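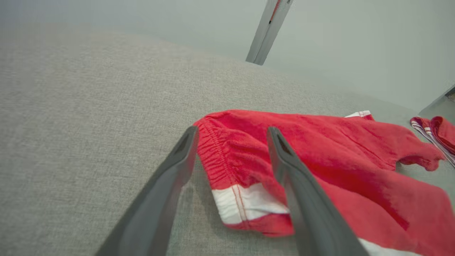
Garment sorting cell: what happened to the job grades?
Board: Textile handling and laundry automation

sluice_gate
Posting on behalf of the day shift at the Grarkbridge site, with the supervisor's knowledge. We process returned and rental clothing: unpack, lay out, inspect, fold, bag. In January the company put in two arms from Widura for the lay-out and first fold. The arms are slow on anything elasticated. A gathered waistband pulls in on itself, so there is no flat edge for the fingers to close on, and soft shorts are the worst of it. Trim helps a little when it contrasts with the body of the garment, unless it has folded under.

My question is about the people. We had 11 on the folding benches. Nobody has been dismissed, but the folding grade has been closed and everyone is now a "cell attendant". The pay is the same. The work is clearing failed picks, re-presenting garments and logging the reason code. Has anyone been through this, and did the grade ever get reviewed?

kettering_tex
We went through it at Iltport with a different supplier. The grade was reviewed after ten months and moved up one step, for those who had passed the restart and recovery training. Those who hadn't stayed where they were. Get the training criteria in writing now, before the review is scheduled.

m.obradovic
Mateja Obradović, process engineer, not at your site. Two technical points first.

Elastic waistbands should be picked from the band, with the fingers wide and one passing under the gathered edge. If the cell is trying to pick from the leg opening, the garment rotates as it lifts and you get a twisted presentation. Check which pick strategy is set for that category. It is often left on the default for flat goods.

Second, a padded surface is kinder to the fingers than a hard table, because they can press down slightly to get under the cloth. It also drags on fleecy or terry fabrics. You trade one failure for another.

On the grade: the reason codes your people enter are used to tune the cell. That is inspection and data work and should be described as such in the job description.

sluice_gate
Thank you. Ours does go for the waistband. The failures are mostly double picks when a second item is lying too close, and single-layer picks where only the top of the band is caught. I will ask about the category setting anyway.

pressroom_ned
I'd disagree with the engineer on the reason codes. There are 23 codes on our screen and people use two of them, "dropped" and "other". Calling that data work is generous. If management reads this thread they will conclude that the job is pressing a button, and grade it accordingly.

m.obradovic
Then the code list is badly designed. People pick "other" when the correct code takes three screens to reach. It says nothing about the skill of the person choosing.

pressroom_ned
It says something about what the job is, though. I folded for a long time before ours went in. You had a rate, you could see your stack, and you could talk to the person opposite. Now I stand beside a guard and wait for a lamp. My wrists are better, I'll give it that. The shift feels longer.

T_Mahama
Theophilus Mahama, shop rep, rental linen. Ned's point about wrists should go in the evidence, as should the waiting. We had fewer strain reports after the change and more complaints about standing. Nobody had budgeted for seating because an attendant was assumed to be moving all shift. We got perch stools and a rotation: two hours at the cell, then two on inspection or bagging. The rotation did more for morale than the stools did.

kettering_tex
Seconding rotation. It also stops the inspection skills fading. Ours lost the eye for seam faults within the first year, and the customer noticed before we did.

sluice_gate
We don't rotate at present. The supervisor's view is that attendants are faster if they stay with one arm, as each has its own habits. There is some truth in that.

dorrit_k
Not my sector (we run Kaufmann feeders on flatwork), but that argument was used on us too. The measured difference was around 10 seconds per recovery in the first week of rotation, and it had gone by the end of the month. Ask for the same measurement before accepting it.

T_Mahama
Agreed. Also ask who decides when an item goes to manual. If the attendant can route all elasticated shorts to a bench on a bad day, that is a judgement and belongs in the grade description. If they have to call someone over, you have a different job and probably a lower grade.

sluice_gate
At the moment we have to call. I'll raise that first, then the training criteria, then rotation. The meeting is at 2 in the canteen, so I will post the outcome on the late shift if I can get at a computer.

pressroom_ned
Take the code list with you. Print it.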